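Unit 602: Care of Workrooms and Stores
Handout 11: Looking over a room from the top down
Tutor: Hélène McIntyre
September 2018

Last time we dealt with floors and benches. Most of you began there in the August practical as well, and then had to do the floor again after dust came down from the lights. For this unit the order is ceiling, fittings, walls, windows, floor.

Ceilings. Many units on estates like Ginport have a ribbed metal ceiling with the steelwork left showing. Dust settles on the upper faces of beams, where it can't be seen from below. Ribbed panels are brushed along the ribs, never across them. Note any rust marks or stains on your room sheet before you start, and give the nearest beam so that someone else can find the spot.
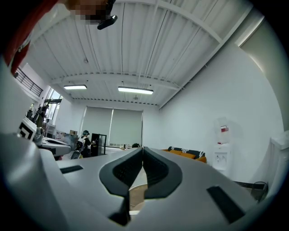
Light fittings. Hanging fluorescent fittings are switched off and left for 20 minutes before anyone touches them. Use a dry cloth only. Write down which tubes are lit and which are not. Detectors are not to be wiped, sprayed or covered; report a dirty one to the site office.

Walls. Plain white walls show every hand mark up to shoulder height. Wash from the bottom up to avoid streaks, then rinse from the top down.

Blinds. Pull roller blinds right down before dusting, and do both edges. Where two hang side by side, check that they stop at the same level and don't rub where they meet. Leave them down until dry.

Wooden floors. Sweep first, then use a well-wrung mop. Keep buckets off the boards.

For next time: read the Cloutier notes, pages 11 to 20, and fill in a room sheet for a room you use often. 300 words is enough for the written part.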